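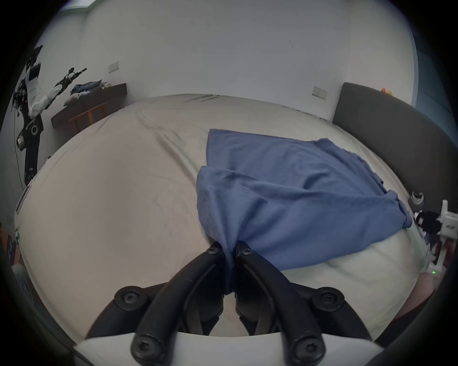 Residents' personal laundry is returned folded under section 3 of the Housekeeping Guide, and the section does not say where the folding is to be done. Since August we have received differing reports from the two buildings, and I would like to settle the wording before the guide is reissued. Some staff fold on the bed and some carry everything back to the linen room. With the blue garment on the bed, the sheet beneath it is already creased toward the far side, and the finished pile in blue and white has gone to the low piece of furniture along the wall. I consider that arrangement acceptable and propose that the guide permit it. Comments are requested from all shift leads.

Posted by: b.vincze
Topic: Section 3, folding of personal laundry in bedrooms
Posted: 2019-10-05
Replies: 6

Reply from: pkimaro
I support the proposal. The linen room table at Clukov House is shared with the towel delivery, and personal items have been mixed up there more than once. Folding in the bedroom keeps each resident's clothing in the room it belongs to. I would ask only that the guide state the bed must be made first.

Reply from: h_younis
I must disagree with both colleagues. A bed is a soft surface and does not give a straight fold. Sleeves shift and hems trail, and the sheet has to be pulled straight again afterward. At Naciri House we checked 107 returned bundles in August and sent a number of them back for refolding. Nearly all of those had been folded on beds. The desk in each bedroom is firm and should be used where it is clear.

Reply from: b.vincze
Thank you, Hatem. Please confirm whether the desks at Naciri are generally clear. At Clukov they usually hold the resident's papers, and section 2 instructs staff not to move papers.

Reply from: h_younis
They are clear in most rooms. I accept that section 2 would prevent it in the others. In those rooms I would still prefer the linen room. 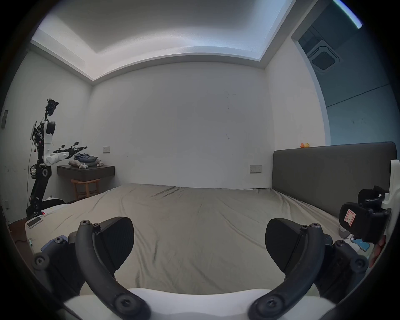

Ginero Residences | Housekeeping and Linen Services

Reply from: a.elfassi
I write in support of the bed, with a condition concerning the sheet. The wrinkles run all the way to the far edge in a case such as this one, and no shirt will lie flat on top of them. Smoothing the sheet from the headboard side outward takes very little time and should be written in as the first step. I would also draw attention to the two rubber ducks on top of the headboard, the orange one and the yellow one. Small personal items of that kind are to stay exactly where they are. When staff shake out a large item beside the headboard, such things are easily knocked down behind the bed, and we have had a complaint on that point. I suggest that shaking out be done at the open side of the bed.

Reply from: pkimaro
Agreed regarding the ducks. I have no view on the direction of smoothing, provided the sheet is flat.

Reply from: ayantu.beyene
As trainer for both buildings, I can report that new staff learn the fold faster on a bed, where they have space to lay the garment out in full. Hatem's point about hems is correct, however. I teach them to square the upper edge first, bring in one side, then the other, and only afterward lift the item. If it is picked up by the middle the folds are lost and the work begins again. The Fitport folding boards we tried last year gave a neat result on shirts and were of no use for anything larger. All 143 rooms have a bed, and I cannot say the same for boards.

Reply from: h_younis
I withdraw the objection for shirts and light items. I maintain it for trousers and knitwear, and ask that this be recorded.

Reply from: b.vincze
It is recorded. The draft of section 3 will read: "Personal laundry may be folded on the made bed after the sheet has been smoothed. Finished items are placed on a clear shelf or desk. Residents' belongings are not to be moved." A separate line on trousers and knitwear will be circulated to shift leads for comment. The topic remains open until then.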